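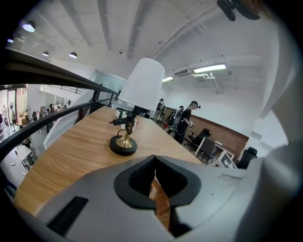 Page 14

4. Setting up your Lulta dimmer

You've unpacked everything and charged the remote, so now comes the fun part! A lamp on a dimmer is a different thing altogether from a lamp that is just on or off, and once you've had a soft, low light at supper time you won't want to go back. Allow yourself a quiet half hour and do it in daylight if you can.

The Lulta plug-in dimmer works with table lamps and floor lamps that have their own plug. It doesn't work with ceiling lights. Ceiling lights need the Lulta wall unit, which has its own guide.

Caution: Never plug a fan, heater, charger or anything with a motor into the dimmer. The highest load is 200 watts.

4.1 Choosing a bulb

Look for the word "dimmable" on the bulb box. Ordinary LED bulbs may flicker or buzz on a dimmer, and some stop working early. We love a bulb of 500 lumens for a bedside or reading corner. For a big dining table you might like something brighter, and the dimmer will bring it down whenever you want it lower.

Note: Check the highest wattage marked on the lamp holder as well. If it is lower than the bulb's, choose another bulb.

4.2 Fitting the dimmer

1. Switch the lamp off and unplug it. If it has been on, let the bulb cool.
2. Fit the dimmable bulb and put the shade back on. The shade should sit level and clear of the bulb all the way round.
3. Push the dimmer into the wall socket.
4. Plug the lamp into the front of the dimmer.
5. Turn the lamp's own switch to on and leave it there. From now on the dimmer does the work.
6. Switch on at the wall. The small green light on the dimmer blinks twice.

Caution: Don't use the dimmer outdoors or in a bathroom, and don't cover it with curtains or cushions.

4.3 Pairing the remote

1. Stand within arm's reach of the dimmer.
2. Hold down the button on the dimmer until the green light stays on.
3. Press the up arrow on the remote. The lamp comes on at half brightness, and you're paired!
4. For a second lamp, do the same again with its own dimmer. One remote can look after both, so you can fade the whole room in one go (try it, it's lovely).

If the green light goes out before you press the arrow, start again from step 2.

4.4 Setting the lowest level

Every bulb has a point where it begins to flicker as you turn it down. You can tell the dimmer to stop just before it.

1. Press and hold the down arrow until the light flickers.
2. Tap the up arrow until it is steady.
3. Press both arrows together. The green light blinks once to show the level is saved.

Do this again whenever you change the bulb.

4.5 If something isn't right

Lamp won't come on: check the lamp's own switch, then the bulb.
Buzzing: try a different dimmable bulb.
Code 408 on the remote: the remote can't find the dimmer. Move closer and pair again.

Bedtime fades and saved moods start on page 16.

Lulta Plug-in Dimmer, user guide. Revised 09/07/2018. Konstantinidis Lighting, Brititz.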